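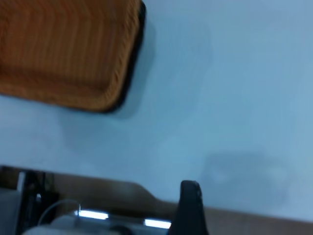
Nov 3, 2010

I came home from choir last night with my ears still ringing and couldn't get to sleep until past one, so I may as well write it all down. We have started on the Christmas music! Four of the carols are old friends, but the big piece this year is a setting of the Magnificat in eight parts, and I have never sung anything like it.

I should say that I'm a second alto, and second altos spend a lot of their lives on the same three notes. I don't mind that at all (somebody has to hold the middle up), but in this piece we get the tune. Twice! The first time it comes in very quietly under the sopranos, and the second time the basses drop out and there we are, all on our own for 20 bars. I got so excited last night that I came in a beat early and had to pretend I was clearing my throat. 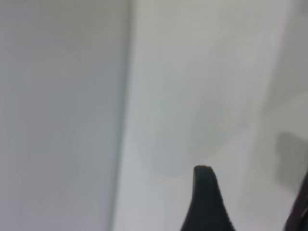
The other big news is where we are singing it. Our usual church in Wodent is having its roof done and won't be ready, so the concert has moved to the old chapel at Trindance. I went to a hymn evening there in June and the sound is wonderful. You sing a note, you stop, and it carries on up in the gallery for a good few seconds without you. It holds 800 if people squeeze up in the pews, and I don't suppose we'll fill it, but even half full it will be lovely. They have a proper pipe organ too, with a pedal stop that you feel in your shoes more than hear.

The one thing that worries me is page 97. The time changes every bar, five beats then seven then five again, all on the word "generations", and by the bottom of the page the tenors and the altos had parted company completely. We went over it slowly, then just speaking the words, then clapping, and the clapping was the worst of the lot. I've been saying it under my breath all day while doing the washing up. My family have asked me to stop.

I've also been playing the Montoya Singers' Christmas record in the car, which I found in the hospice shop for 70 pence. There's a "Coventry Carol" on the second side that made me pull over – just women's voices, hardly any vibrato, very plain. I'd love our lot to try singing like that. We do tend to go at everything as if the back row were in the next county.

Next week it's the slow middle section, and after that we join up with the Covari choir for the first time, so there'll be some 70 of us in one room. I've marked up my copy in pencil, with a large pair of spectacles drawn over the bar where I came in early. If you sing second alto and you're free in the evenings, we could do with a couple more. You'd get the tune!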